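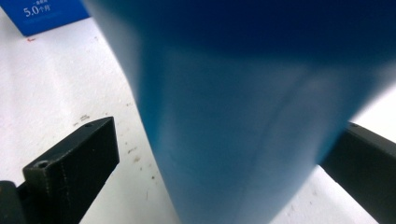
How to Dye Cotton Fabric in Graduated Blue (Dip Dyeing at Home)

Last updated in September

Dip dyeing gives you a color that is dark at one end of the cloth and fades toward the other. It suits curtains, pillowcases, napkins and plain cotton shirts. The method below is the one we teach in the beginner class at Robles, with a stovetop-free dye bath.

What you need

Washed cotton or linen, no heavier than a bedsheet
Navy fiber-reactive dye powder
Soda ash
Non-iodized salt
A deep bucket, used only for dye
Rubber gloves, an apron and a dust mask
A wooden dowel or a pants hanger
Clothespins
Mild detergent

Polyester will not take this kind of dye. A blend with some polyester in it comes out paler than the swatch on the jar, and the sewing thread often stays white.

Preparing the cloth

Wash the fabric in hot water with detergent and no softener. New fabric usually has a finish on it, and the dye goes on in patches wherever the finish is left. Do not dry it. Wring it out and keep it in a plastic bag until the bath is ready.

Mark the fade zone with two clothespins on the side hem. The lower pin shows where full color should end, and the upper one shows where the palest color should end. For a pillowcase, leave at least 7 inches between them. Anything shorter tends to look like a stripe.

Mixing the bath

Put on the mask before you open the dye. Stir the powder into a cup of warm water until there are no lumps. Fill the bucket with warm water, add 200 grams of salt, and stir until it dissolves. Pour in the dye paste and stir again.

Dissolve the soda ash separately in hot water and let it cool. It goes in later.

Dipping

1. Clip the fabric to the dowel so that it hangs straight.
2. Lower it to the upper pin and lift it out right away.
3. Lower it to halfway between the pins. Move it up and down slowly for three minutes.
4. Lower it to the bottom pin and rest the dowel on two chair backs. Leave it for 11 minutes.
5. Lift the fabric, stir in the soda ash, and put it back to the bottom pin.
6. Leave it for up to an hour. Raise and lower it an inch or so every few minutes.

If you stop moving the cloth, a hard line forms at the surface of the water. A line that has already set can be softened with a second short dip just above it, but it will not go away completely.

Rinsing

Hold the fabric with the dark end down and run cool water over it from the pale end. Once the water is nearly clear, wash it in hot water with a little detergent. Wash it alone the first two times.

Dry it flat or hang it with the dark end at the bottom. Wet cloth looks much darker than dry cloth, so wait until it is dry before deciding on another dip.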